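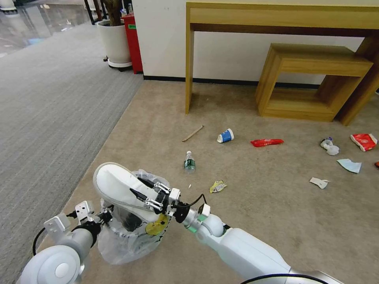

Olto Hat Workshop
Progress report to the Brusar Fund, second quarter of the grant

Work since the last report

The grant pays for a small line of felt and straw hats made on the premises, and for evening classes in blocking and trimming. Both parts are running. The straw hats started later than planned and the felt hats started early, so the overall position is close to the schedule in the original application.

We have finished 86 hats this quarter. Most of them are the short-brim felt in gray, navy and rust. The rest are the wide-brim straw, which we only began sewing in May. The child sizes listed in the application have not been started, and we would like to talk about dropping them (see Changes requested).

Felt hats

The short brim is now a settled pattern. The first batch had a crown that sat too high on people with narrow heads, and two shops told us the same thing in the same week. We had the block recut half an inch lower and changed the sweatband from cotton twill to a grosgrain with a little more give. Hats made on the new block have not come back.

Felt bodies come from Mazurek, as before. The rust color ran short in April and we were sent a brown instead. We sent it back and waited. That cost us nine working days on the rust hats but nothing on the other colors, which we moved forward to fill the gap.

Steaming is still the slow step. One person can block four hats in a morning if the kettle is kept going. The second steamer in the equipment budget has been bought and is in use, but the wiring in the back room will not carry both steamers and the iron at once. For now we iron ribbon after lunch. The landlord has been asked for a quote on a new circuit and we will forward it when we have it. We are not asking the fund to cover it.

Straw hats

The straw braid arrived in good condition. Our older sewing machine skips stitches on the tight turns at the tip of the crown, so the first inch of every hat is sewn by hand. We have timed this at 23 minutes a hat. It was not in the costing. A used braid machine would solve it, and we are looking at two, but neither seller has answered our questions on spare parts.

The wide brim needed wire at the edge to hold its shape after being packed. We tried millinery wire in two weights and chose the lighter one. The heavier one showed through the binding and made the brim hard to shape by hand, and customers like to turn the front down a little.

Sales

Brindness, our largest stockist, took 18 hats in April and reordered in June. Three smaller shops have hats on sale or return. We sold the remainder at our own counter and at two spring markets. The rainy market was poor. The other one sold out of navy by noon.

People who try on a hat at the counter usually ask how to tell if it fits and what to wear it with. We wrote a card with short answers: it should sit level above the ears, it should stay put when you nod, and a plain coat goes with any of the colors. The card goes in every box now. We printed 260 and will need more by fall.

Returns were low. Five hats came back, four for size and one for a loose bow. Four customers exchanged and one took a refund.

Classes

Six evening classes were held, each with eight places. Five were full. The trimming class drew people who had never sewn, and it ran late because threading needles and cutting ribbon on the bias took most of the first hour. We will cut the ribbon ahead of time next quarter and start at 6:00 instead of 6:30.

The reduced-price places were all used. Several people on the waiting list asked for a weekend class. We have not promised one.

Spending

Materials are slightly over budget because of the wire and the new sweatband. Equipment is under, as the steamer was bought used. Wages are on budget. The full table is in the attached sheet, with receipts.

Changes requested

1. Drop the child sizes and move that money to straw braid. No shop has asked for child sizes, and the small blocks would have to be made new.

2. Allow the equipment underspend to go toward a used braid machine, up to the amount left in that line.

We need an answer on the first item before we place the fall order for felt.

Next quarter

Finish the wide-brim straw order for Brindness. Sample a winter felt with ear flaps, two colors only. Hold six more classes. The next report will be sent in September.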